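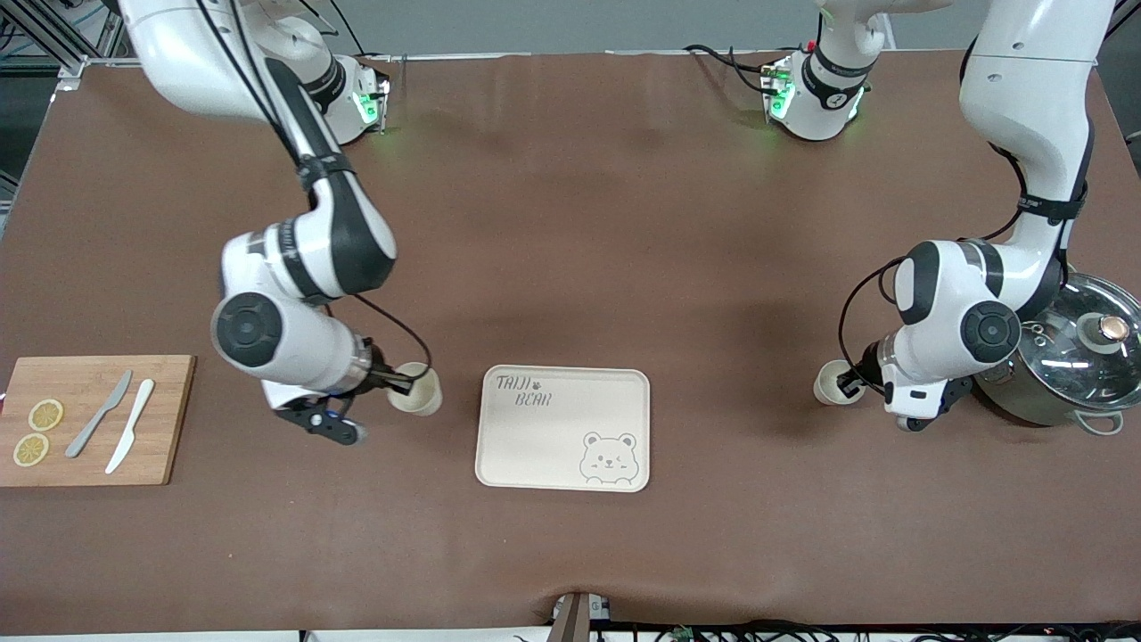 Figure 6. The bench during a two-cup run, with a paper cup in each gripper, the tray between the board and the pot, and the lemon slices still on the board.

4.2 The drinks bench

Most of our build lives in a shared workshop at Hurkia, and the drinks bench is the bit of it I'm fondest of. We wanted a job that anybody could judge by eye, with stuff from an ordinary kitchen, and making lemon tea for two fitted nicely (we also drink a lot of it). Both arms are mounted at the far side of the table, as Figure 6 shows, and the things they handle go in the space in front of them. The layout took a few weekends of shuffling objects about before we settled on it, and I still move the pot now and then when I think I can squeeze out a better reach.

Paper cups were a pain! A gripper that closes at the default force will happily fold one, and a folded cup still reads as "held" to the controller, so our first logs looked far better than the bench did. We dropped the closing force in small steps until the cups kept their shape, then added a check on finger width, which the Lutari software exposes as a plain number you can poll. If the width falls below what a sound cup should give, the run stops and we start again with a fresh one.

The second headache was the arms getting in each other's way. With a cup in either hand they both want the middle of the table, and the planner we borrowed from the Stastilov code treats the held object as part of the hand only if you tell it to. We hadn't told it to. Once the cups were added to the collision model as simple cylinders, padded by 20 mm all round, the knocks mostly went away - though the planning got slower, and I did grumble about that for a while.

We kept the tray in the middle as the shared drop-off spot. Either arm can get to it from its own side without crossing over, and its raised rim gives a small bump in the force reading when a cup is set down too near the edge. That bump was a happy accident, and we now use it as a cue to lift and try again.

In all we logged 2,734 cup grasps on this bench between February and the end of the build, and 486 of them were done with both arms holding a cup together. I've kept those apart in the logs, as the single-arm grasps are an easier problem and lumping the two would flatter us. The De Luca scoring sheet, which we follow for the rest of this section, has no row for two-handed holds, so we added one and marked it by hand. Section 4.3 goes through the lemon slices, where the grip settings had to change again.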